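Wileck leek grower takes the show title at her second attempt

October 13, 2024

It has been a good autumn for anybody in Wileck with a long trench and plenty of patience, and on Saturday's showing - if you will forgive a reporter who went home with mud up to both knees - the best of the lot came from an allotment behind the old Birkett dairy, where Ida Ehlers has been growing pot leeks for only two seasons. Her pair took the top prize at the Wileck Autumn Vegetable Show and, a little later in the afternoon, the cup for best exhibit in any class, which has gone to an onion or a marrow for as long as most people in the hall could remember.

Mrs Ehlers, 77, came to leeks after giving up dahlias, and says she finds them better company. She sowed the winning plants under glass in February, moved them on twice, and had them in the ground before the late frosts were properly over, tucked under an old net curtain on the colder nights. Her first attempt at the show, last year, ended when rust got into the bed a fortnight before judging and she had to stay at home with a cup of tea and the radio.

"I wasn't going to enter at all this time," she told me, still holding the cup in a carrier bag. "I thought they looked a bit thin. My neighbour said bring them anyway, you've washed them now."

The neighbour in question is Abdelilah Lahlou, who has the next plot along and who came second in the same class with a very handsome pair of his own. The two of them share a water butt, a wheelbarrow and, by the sound of it, a fair number of opinions about chicken manure. Mr Lahlou took his defeat cheerfully and pointed out that he had won the beetroot, so it had hardly been a wasted morning.

There were 573 entries across the whole show, and the benches were so full by mid-morning that the runner beans had to be shifted into the corridor by the kitchen. The wet spring had been hard on carrots, several of which had forked in ways that made the children laugh, but it had plainly suited anything with leaves. The cabbages were enormous! One of them, a great blue-green thing from Nhung Đàm's garden on the Ritport road, came in on a sack trolley with two of her nephews walking alongside to steady it, and drew a small crowd before it had even been put down. It won its class easily, and Ms Đàm was last seen cutting it into quarters in the car park for anyone who wanted a piece.

Judging was done by Nima Shirazi, who travelled over from Ritport and spent the best part of the morning bent over the benches with a tape measure and a soft brush. He said the standard in the leek class was the highest he had come across this year, and that what settled it in the end was how closely the winning two matched.

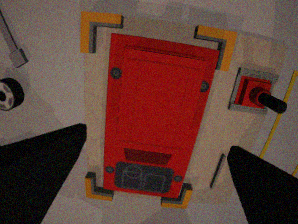
"You can grow one very good leek by luck," he said. "Growing a pair that could be twins takes some doing, and hers were clean right down to the root." He was less kind about the tomatoes, many of which he thought had been picked a few days too early, and he asked me to pass on that exhibitors should leave the green tops on next time, as the schedule says.

The under-twelves had their own table, as ever, with a prize for the best vegetable animal. It went to Khôi Âu for a hedgehog made from a potato and a whole bunch of thyme, which smelled lovely and was starting to wilt by the time his parents arrived to admire it. A crocodile made from a courgette was runner-up, and a good many people, myself included, would have been happy to see it go the other way.

Entries left behind were auctioned from four o'clock, and the bidding was brisk for the onions and a little slow for the turnips. The leeks did not go under the hammer. Mrs Ehlers had promised them to her daughter for soup, though she is keeping back 2 plants still in the trench to run to seed for next year, and Mr Lahlou has already asked for some.

Next year's schedule will be in the library and at the Birkett post office after Christmas. Entry is 40 pence a class, and children go free.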